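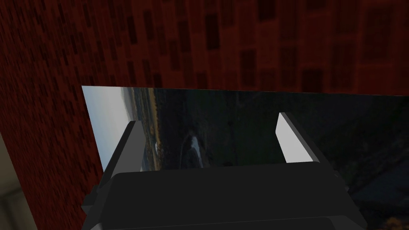 A landscape print against a dark red wall, in a computer rendering.

School funding bill heads back to the Senate with a new clause for small districts

The long-running argument over how the state pays for its small and rural school districts took another turn this month, when the House passed an amended version of the transportation and facilities aid bill and sent it back across the building for the Senate to consider. If you have been following along since spring, you will know that this is the second time the bill has made that trip, and you may be forgiven for having lost track of which version says what.

The heart of it has stayed the same. Districts that cover a lot of ground with few students would get a larger share of the money set aside for buses, fuel and building repairs, and they would get it earlier in the school year, in September, when many of them are dipping into reserves just to keep the routes running. What the House changed is the way a district qualifies. Under the Senate's wording, a district had to show falling enrollment for 7 years in a row, and a single good year (a new subdivision, say, or a couple of large families moving in) would have knocked it out of the running altogether. The House version looks at the average over the same stretch, so one bump in the numbers no longer undoes everything.

Representative Elmarie Magagula, who carried the amendment on the floor, spoke for a good while about Gallidberg, the farming community in the north of her district where she went to school herself. The Gallidberg schools lost out on repair money last time by a margin of three students, she told her colleagues, and the boiler at the elementary school is older than most of the people teaching there.

"I've sat in that gym in January with my coat on," Magagula said. "I don't think anybody in this room, on either side of the aisle, wants a second grader learning to read with mittens on. We can argue about formulas until the cows come home, and I've got folks back home who could tell you exactly when that is, but I'd like us to get this one done."

The amendment would bring the number of eligible districts to 192. Supporters say that is a fair reflection of how many are truly struggling, while several members from the larger suburbs worried aloud that the same pot of money would now be spread thinner. Nothing in the bill as it stands adds to the pot, and that question will most likely have to wait for the budget talks.

Senator Elie Awwad, who sponsored the original bill, sounded friendly toward the changes, if a little cautious. He said he had read the amendment twice and liked the averaging rule, but wanted to hear from district business offices before asking his side to agree to it. He was less sure about a shorter section near the end, which would let neighboring districts share a bus garage or a head mechanic under a single contract. Two districts in his own area, Bitar and Flukeck, have done something along those lines informally for years, and he would hate to see new paperwork get in the way of an arrangement that is working well - people there are rather proud of it, and they let him know.

The Senate education panel is expected to take up the bill at 10 a.m. on the first morning after the recess, with public comment to follow once members have asked their questions. Residents who would like to speak can sign up at the door, and written comments will be accepted through the panel's office until the close of the hearing. If senators agree to the House changes, the bill goes to the governor. If they don't, members from both chambers will be named to work out the differences, and that could take us well into the fall.

Magagula said she will hold an open evening in the Gallidberg school library before then, starting at 6:30 p.m., for parents, staff and anyone else who wants to go over the bill with her. Coffee will be on, and children are welcome.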